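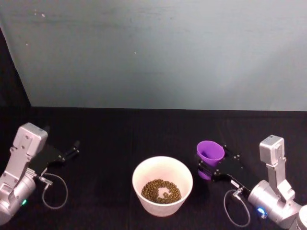
Figure 7.1 Black table covering against a pale gray-blue wall. Note the faint folds in the covering.

Chapter 7
The Table and the Wall Behind It

Key terms: work surface, covering, backdrop, contrast, glare, seam, wipe-down, reach

Chapter 6 dealt with the floor of a workroom and the paths people take across it. This chapter moves up to the height of the hands. Most of the work in a sorting, repair or packing room happens on a table, and most of what a worker sees during a shift is that table and the piece of wall behind it. Both are usually chosen in a hurry. A table is taken from another room, pushed against whichever wall is free, and left there for years.

After reading this chapter you should be able to choose a covering for a table, lay it flat, judge whether small items will show up against it, and write a simple cleaning schedule for the table and the wall.

7.1 A Room in Dultport

Zanele Jacobs took over the small-parts room at Visser, a repair firm in Dultport, in October. The room had 13 tables. Some were white, some were bare wood, and two had been painted green by someone who had since left. The staff sorted screws, springs, clips and washers from returned household goods, and the number of parts recorded as lost in the previous year was 1578.

Jacobs did not begin with the staff or the parts. She spent her first mornings sitting at each table in turn with a tray of mixed screws. At the white tables she could find the black screws quickly and kept missing the bright ones. At the wood tables she missed the brass ones. At one table by the window she had trouble with everything after ten o'clock, when the sun reached it.

She made three changes that winter. Tables used for bright metal parts were given a dark matte covering. The table by the window was turned so that the light came from the side. The walls behind the tables, which had been hung with calendars, old notices and coat hooks, were cleared and painted one pale color. We will come back to the results in Section 7.6, along with a second room, at Gamenix, where similar changes did much less good.

7.2 Choosing a Covering

A covering is anything laid over a table to change how it looks or feels, or to protect it. Cloth, felt, rubber sheet and paper are all in common use. Each has to be judged on four points.

Color. An item is easiest to find when it is much lighter or much darker than what it lies on. This difference is called contrast. Black suits steel, white plastic and most paper. It is a poor choice for black rubber, dark cable and anything that sheds pale dust, as the dust will need to be cleared many times a day.

Shine. A glossy covering reflects lamps and windows. The bright patches that result are called glare, and small items disappear in them. A matte covering spreads the light and is nearly always the better choice.

Texture. A slightly rough surface keeps round items from rolling. A very rough one catches threads and hides fine parts. Run a fingernail across a sample before buying a full length.

Flatness. Coverings that have been stored folded keep their creases. Look again at Figure 7.1, where the covering shows faint seams running across it and some slight folds. Marks like these matter little when the work is with boxes or books. When the work is with small washers, a fold is a place for a washer to stop — and if the fold is deep enough, a place for it to be overlooked.

7.3 Laying the Covering

Wipe the table and let it dry. Unroll the covering from one end, smoothing from the middle toward the edges with the flat of the hand. Leave enough at the front to turn under. Fasten the back edge first, then the sides, then the front.

If two lengths are needed, butt the edges together. Do not overlap them. Place the join where the least handling takes place, usually toward the back.

A creased covering can be rolled around a tube, with the face outward, and left overnight. Felt and cotton may be ironed. Rubber may not.

7.4 The Wall as a Backdrop

When a table stands against a wall, the worker sees the two together. The wall is then the backdrop. A plain backdrop in a light, dull color gives the eyes somewhere to rest and makes the back edge of a dark table easy to see.

Walls behind tables pick up smudges at hand height and small chips wherever something has been leaned or pinned. These are normal. Griet Van Loon, in the training notes she wrote for Pridar, asks staff to wipe the wall as far up as they can reach from a seated position and to leave repainting to a yearly visit. Her notes set the distance between the seated worker and the back of the table at no more than 65 centimeters for small work. Past that, people stand up, lean, and put a palm on the wall.

7.5 A Cleaning Schedule

Start of shift: clear the surface and check the folds and seams for stray items.
Midday: brush dust toward the front edge and into a pan.
End of shift: wipe down the covering with a barely damp cloth. Wipe the wall only if marked.
Every 500 hours of use: lift the covering, clean underneath, and turn it end for end.

Before You Read On

Choose a table you use often. Scatter ten small items on it, leave the room for a minute, and time yourself picking them up. Repeat with a dark cloth laid over the same table, then with a light one. Keep your times. They will be needed for the exercise at the end of Section 7.6.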